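About the group

Castico is a research group working on robotic grasping of unsorted objects. We develop and test methods that let an industrial arm pick mixed items out of a bin without a model of each item being supplied beforehand. The group has seven members, a workshop, and a shared computing room on the floor above it.

We were set up to answer a fairly narrow question: how much of a picking system's performance comes from the grasp predictor, and how much from everything around it. Published results often mix the two. A change in gripper, lighting, bin shape or object choice can move a success rate further than a change in the network, and the papers do not always say which was altered. Most of our work is an attempt to separate these effects.

What we work on

Our main line of work is a method called Predoren. It takes one depth image of the bin, proposes a set of candidate grasps, and scores each candidate twice. The first score estimates whether the fingers will close on the object. The second estimates whether the fingers, the wrist and the cables can reach that position without touching the bin wall. The two scores come from separate networks trained on separate labels, and they are combined only at the last step.

The split was made for practical reasons. In our earlier single-score version, a failed pick next to a wall taught the network that the object was hard to grip, when the real cause was the wall. The effect was strongest for flat items. With two scores, a collision label no longer changes the grip estimate, and the same object is treated more consistently wherever it lies.

The second line is Zokex, our logging and replay software. It records joint positions, gripper state, images and the chosen grasp for every attempt, together with the candidates that were rejected. Any attempt can be run again offline against a newer version of the scorer. We use it daily and consider it as important as the method itself.

How we test

A test series consists of 2000 grasp attempts. The scorer is frozen for the whole series. Objects are placed by hand from a written layout sheet, and the layout is changed after every 24 attempts. An object that has been lifted is returned to the bin in a new pose before the next attempt.

An attempt counts as a success only if the object is lifted clear of the rim and held for 5 seconds. Objects that slip during the hold are logged as a separate class. We do not merge slips with missed grasps, as the two have different causes and respond to different changes.

Object sets are chosen to be awkward for depth sensing and for gripping. Each set has to include clear or translucent plastic, soft material that changes shape when touched, and small solid items with little height above the bin floor. Household and workshop goods are used in preference to purpose-made test shapes. The sets are kept in numbered boxes, and worn or damaged items are replaced between series, never during one.

Results to date

The two-score method performs better than the single-score version on flat and soft objects near the walls. In the middle of the bin the two are close enough that we do not claim a difference. For clear plastic the gain is small: the limiting factor there is the depth image, which often has holes where the object should be, and neither scorer can recover what was not measured.

A less expected result concerned cable routing. Replaying logged attempts showed that a number of wrist stops near the rim were caused by cable drag. The collision model had treated the cables as lying close to the joint housing. It now includes a wider envelope around them, and the reachable area of the bin is slightly smaller as a result. We report success rates for the reduced area only.

We have also found that the position of the bin matters more than we had assumed. A small shift between series was enough to affect grasps along the wall. Bins are now clamped, and a position check is part of the start-up routine.

Equipment

The test cell is built around a KUKA arm working over a sheet-metal bin with sloped walls, clamped to a wooden tabletop. The current work uses a mixed set that includes a translucent bottle, a long clear tube, an eraser and a cloth glove.
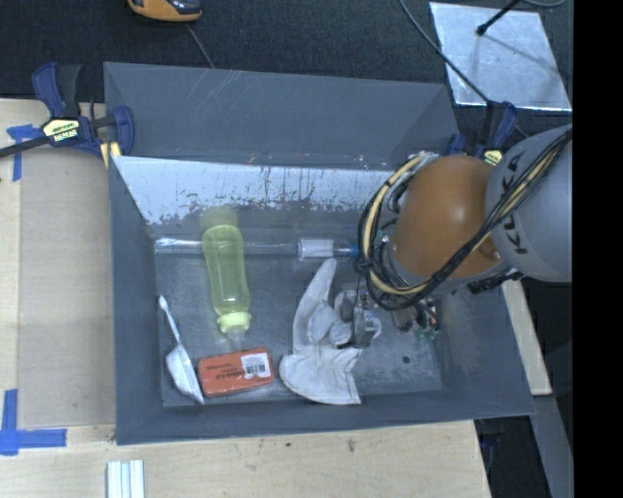 Working with us

Wysocka, a firm that runs sorting lines for returned goods, has supported the wall-collision work since it began and supplies us with layout data from its own bins. The firm has no say in what we publish. Similar arrangements are open to other companies, provided that negative results can be reported in the same way as positive ones.

We take on student projects once a year, starting in November. Projects are usually built on recorded data first, with time on the arm given after the safety induction. Applicants should be comfortable with Python and basic statistics. Experience with robots is useful but not required.

Data and code

The Predoren scorer, the layout sheets and the Zokex log format are available on request for research use. Logs are released by complete series - we do not supply selected attempts. Please state which version you used when reporting results, as the cable envelope differs between versions and the figures are not comparable.

Page last revised August 15, 2021.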